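Clokunley Automation Laboratory
Cell 2 notebook, bin picking
Entry dated 07/04/2019
Subject: protective stop during pick sequence, cable bundle at wrist

Status at time of writing: cell locked out, arm held in position, program not to be resumed until the items at the end of this entry are closed.

The Studano mixed-parts sequence was started in automatic at reduced speed. The planned run was 85 picks. On pick 15 the arm descended, rotated the wrist to align the finger with the target, and stopped before the grasp was completed. The pendant reported excess torque on axis 5. There was no contact with personnel and the fence was closed throughout. The operator acknowledged the message once, attempted a restart, and received the same message within a few seconds. A second restart was not attempted, in accordance with the cell rules.

The first assumption was contact between the finger and the bin floor. This was checked against the logged tool height and ruled out. The commanded height was above the taught floor plane by the usual margin, and the external force reading rose during the wrist rotation, well before the final approach.

The second assumption concerned the dress pack. The hose and the black cables follow almost the same path along the lower part of the arm and are bound together by a cable tie below the bracket. When the bundle was rerouted for the new gripper, the loop was sized for the old wrist range. The Studano sequence permits a larger rotation so that flat items can be taken near the walls of the bin. 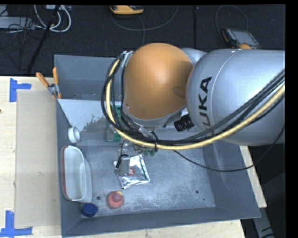

With the drives off and the brakes holding, the bundle was moved by hand and found to be stiff at the tie. It is the present view of this laboratory that the tie prevents the hose and the cables from sliding past each other, and that the wrist was working against them as it turned. This has not been proved. A collision model that includes the bundle does not exist for this cell, and the planner treats the arm as bare.

A separate concern is the single thin cable that hangs below the bundle and over the bin. It is not held by any tie along the hanging part. It did not cause the stop as far as can be established, but it could be caught by the finger or by a part being lifted. It should have been noted at the pre-run inspection. The inspection sheet has no line for loose cabling, and one will be added.

The torque log was exported and stored under the Flekik project folder. Sampling was set to 4 ms. The first 900 samples after the start of the rotation are the relevant ones; the remainder covers the failed restart. The tool load data still holds the values for the previous gripper and may have contributed to a false reading. Both causes may be present together. The Urbonaitė procedure for load determination is to be run again before any limit is changed.

Torque limits are not to be raised in order to get through the sequence.

Open items:
Remove the tie below the bracket and refit with a sliding guide.
Secure the thin cable along its full length.
Repeat load determination and enter the new tool data.
Restrict wrist rotation in the planner until the new loop has been measured.
Jog axis 5 through its full permitted range in manual, empty gripper, one person on the pendant and one observing the bundle from outside the fence.
Add cabling line to inspection sheet.

Contents of the bin to be left as they are, so that pick 15 can be repeated from the same starting condition.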